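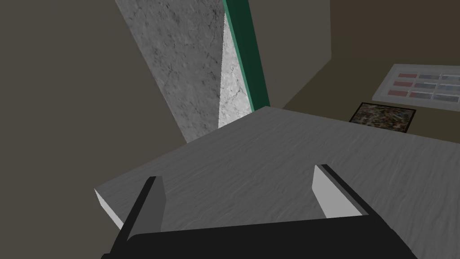
Why do some people leave their inside doors open all winter? Mostly for company, and only after that for warmth or light.

4.2 Open doors and household talk

We expected the door diaries from Arnstead to tell us about heating bills. They told us far more about conversation, and this was the most exciting part of the study for us. Across the 70 households, people wrote again and again about hearing: a kettle going on, a child reading aloud, somebody laughing at the radio two rooms away. One grandmother in the Nordin apartments called her kitchen door "my telephone." She closes it when she fries fish and opens it the moment the pan comes off the stove.

Bravo and Kaijage, who coded the diaries separately, both ended up adding a code we had not planned for, the half-open door. It is a wonderful little signal. A closed door asks for a knock and an open one lets you walk in, but a half-open one invites a few words from the hall first. 

Figure 3. Door position "partly open": a wooden door with a lever handle, in a green frame. 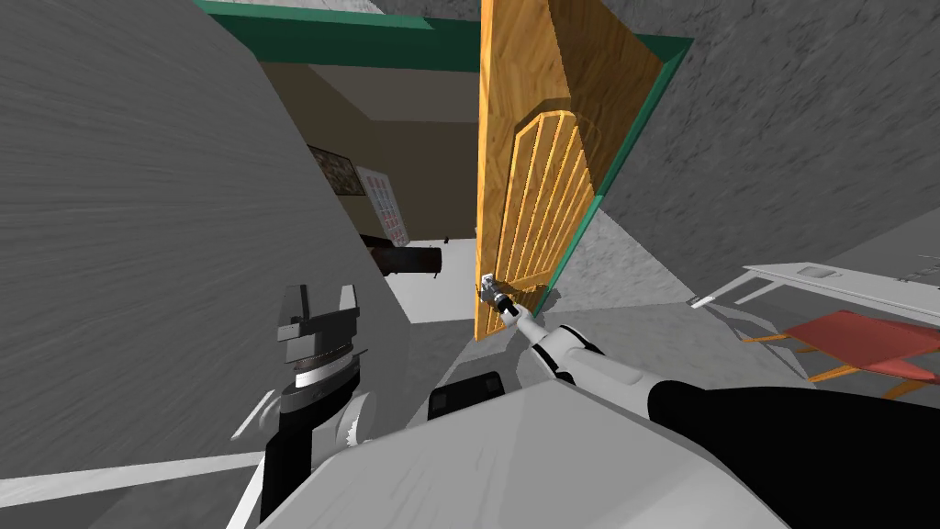

Teenagers used this position with real skill. In 11 homes the diaries describe a door moving a few inches over the course of an evening as homework gave way to music, and parents read those inches very well. Several wrote that they would wait for the gap to widen before asking how school had gone.

The Sinano row houses gave us a different pattern. Their rooms open straight into one another, so a closed door cuts off a route as well as a view, and families bargained over it. 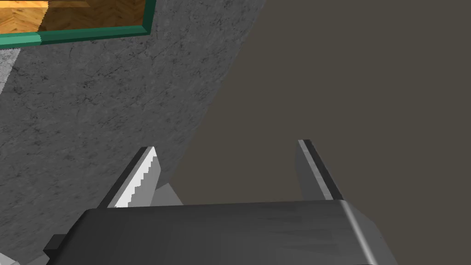
Most of that bargaining happened at breakfast. The July diaries, kept with windows open, have much less of it, and we return to the seasonal contrast in Section 4.3.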